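Keeping the Floor in Order: A Conversation with the Equipment Care Lead at Relard

The Relard workshop maintains 137 pieces of wheeled equipment for the Veltton site. Each November the department reviews how that equipment is stored, cleaned and inspected. The lead for equipment care met with us at the end of the morning shift to discuss the work.

"People expect us to talk about repairs," she said. "Most of our day is spent looking. We check seams, end caps, cable runs and wheels, and we write down what we find."

Surface wear is recorded but seldom acted upon. A scratched panel stays in service, and a scuffed cap is noted on the card and left alone. "A scratch tells you where something rubs," she said. "If it is the same place as last year, I am not concerned. If it has moved, I want to know why."

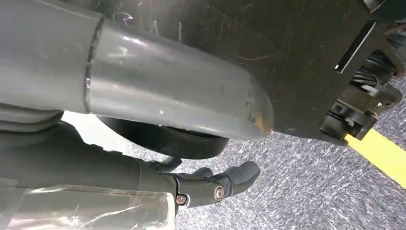 Joints between sections receive closer attention. Inspectors run a cloth along each seam and look for grit, which is removed with a soft brush. Rubber wheels are wiped down and turned by hand - a step the department added after a review by Pitkänen, its outside adviser.

Yellow floor markings are part of the same program. The workshop repaints 70 of them each year, and equipment is expected to be parked in relation to them at the close of every shift.

Asked what she would change, she mentioned the inspection card, now in its sixth version. "It has 6 boxes for wheels and one for cables," she said. "I would like that looked at."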